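Test the gripper in simulation first, then spend the money

Every January, when the budgets open, I get the same kind of call. A company wants to automate one handling job and has narrowed the choice to two grippers. They have the data sheets next to each other and want me to say which is better. I tell them I don't know, and that the data sheets don't know either.

My view is that no small firm should buy a gripper it hasn't first run in simulation, in rooms and on objects it did not pick to make the gripper look good. I have held this view for a few years and have lost a few friends in sales over it.

Last winter I did a comparison for Van Damme, who rent out home aids and wanted a mobile arm that could tidy up a room. The two candidates were the Girport, a two-finger parallel gripper, and the Jesier, a softer three-finger hand that costs a good deal more. Both were modeled on the same arm with the same controller, and both got the same wrist camera. We ran 200 attempts with each in simulated household rooms. The rooms are plain. They have furniture, a few things lying around, and doors that lead somewhere else. 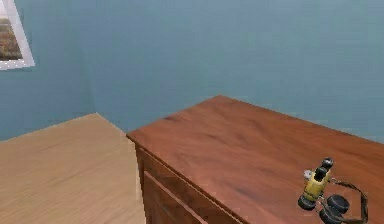
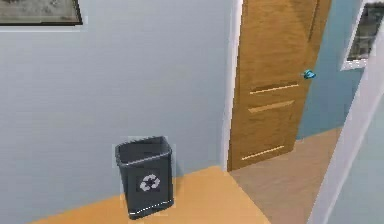

The Jesier came out ahead on anything with an odd shape. That was expected, and it is what the brochure promises. What the brochure leaves out is straps, cords and loops. A soft finger that closes around a body will often close around a strap as well, and then the object swings when the arm lifts. The Girport missed more often on the first try but let go cleanly when it was told to. For a machine that has to put things down again all day, I count a clean release as worth a lot.

Doors and rims were the other way around from what I had guessed. The Girport was fine on a rim as long as the approach was square. On a door knob it slipped until we changed the pads in the model, and after that the two were close enough that I would not pay extra for either.

The camera mattered more than the hand. With the wrist camera in its standard position, the fingers of the Jesier blocked part of the view in the last few inches before contact. We moved the camera outward on the bracket and reran the set, and the failures dropped for both hands. If Van Damme had gone straight to hardware, they would have blamed the gripper and sent it back.

Annelies Van Beek, who ran the project on their side, disagreed with me through most of it. Her objection was that simulated friction is a guess, and that a knob in a renderer has never had hand cream on it. She is right about that. I would not trust a simulator to tell me how hard to squeeze. I would trust it to tell me that the camera is in the wrong place, that the arm can't reach past the corner of a dresser, or that the controller gives up when a door is half open. Those are expensive things to learn after delivery.

There is a cost argument against me too. The simulator license we used, from Lendix, came to 2,151 dollars for the period, plus my hours. For a firm with one arm that is real money. It is still less than the price gap between the two hands, and the files can be used again when the next gripper comes along – which it will, with a new data sheet.

Van Damme bought the Girport with the outward camera bracket. I would have made the same choice, though I would have kept a Jesier on loan for another month to test it on soft goods. They didn't want to wait, and it was their decision to make.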